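Support > Kitchen & Laundry > Stains and Marks > Ticket 600

Gray smudges on a pale glossy surface – RESOLVED, mostly!

4 min read

Opened by: Mohammed-Awal Ackah
Product: Lullerent counter panel, pale gray gloss
Date: 2018-12-22

Problem
Dark cloudy smudges that stay put when I wipe them. I've had this panel since September and I love it, so I really want it back to its old self! A dry cloth does nothing. Dish soap does nothing either, apart from making the rest of the panel look so clean that the smudges stand out more.

Log

Entry 1. Hjørdis Nygård (Orkden support) asked if the marks were in the finish or on top of it. Great question. I ran a fingernail over them and felt a very slight drag, so on top.

Entry 2. Tried warm water with a spoonful of baking soda, left on for 6 minutes under a wet cloth. Some gray came off on the cloth! First real progress, and I was way too happy about it.

Entry 3. Hjørdis said to stop with the baking soda, as it can dull a gloss finish. Fair enough. She suggested white vinegar, one part to 4 parts water, soft cloth, straight strokes. Two rounds of that and the edges of the marks got lighter.

Entry 4. Rubbing alcohol on a cotton pad, small test patch in the corner first. The patch stayed shiny, so I went ahead. This is the one that worked – the pad came away nearly black. Hjørdis thinks it was metal rub from pans being slid along the panel, which fits how I cook.

Still open
A few thin curved lines that I think are fine scratches. Is the Pustalura polish okay on this finish? I have the 200 ml bottle and I'm itching to try it.

Reply from Hjørdis: Yes, on a small patch, and let it dry fully before you buff.

Comments

cervantes_kitchen: The alcohol tip saved my stove side panel, thank you!!

pat_m: Same marks here, mine were from a cast iron pot. Felt pads underneath from now on.

Mohammed-Awal Ackah: Close-up attached – happy scrubbing, all!

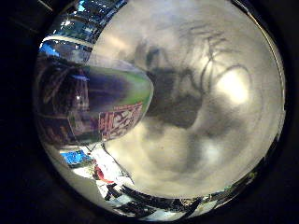

Smudges and thin dark streaks on the pale gray surface, with the glare next to them.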